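August 25, 2018
Posted by Priedītis

Print this post | E-mail this post

The gripper that did not want to close

I promised to write also about the bad days of the Narbridge project, so today I write about one of them.

In February we started to use the hand-held grippers for picking small household things from a table. Our first one worked without trouble for 800 picks, and I wrote here that I was very satisfied with it. I should have waited. Shortly before 1000 picks the jaws began to stop early. You squeezed, the pads came toward each other, and then they stayed where they were, with a gap of 5 millimeters. A thick object was still held well. A thin tube slipped out and rolled away.

My first idea was the pads. I cleaned them, then I changed them, and I lost a whole evening with this. The fault stayed the same. After that I blamed the calibration, because the opening width in the log jumped up and down, and I recorded 29 short tests to see a pattern in it. I did not find any pattern.
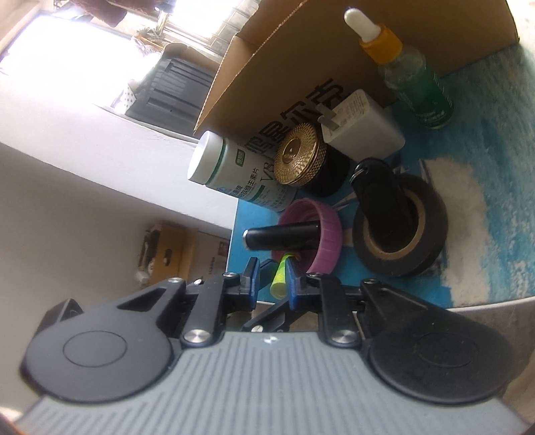
Can a loose pivot screw really stop the jaws from closing?

A screw that has backed out only a little lets the link bar tilt, and a tilted bar can rub on the part next to it before the jaws have finished their travel. On our gripper it was exactly this. There was a shiny line on the bar where the black finish had gone.

I tightened the screw and the jaws closed again. Then I made my second mistake: I tightened it too much, and the whole linkage became stiff. My hand was hurting after one hour of work. Now I turn the screw until it stops, go back a quarter of a turn, and put a small drop of thread locker. The weak kind is enough, the strong kind you will regret when you must open it.

Please be careful with your fingers when you test this. I held the bars from the side to feel the rubbing, the linkage jumped free, and it pinched my skin quite badly. Use a pencil for pushing.

The recordings with the jumping width I removed from the Plokuma set. I still don't know how many earlier ones have the same problem in a smaller form, and I will have to go through them.

Contact: use the form on the Zullulura page | © 2018 Priedītis | Back to top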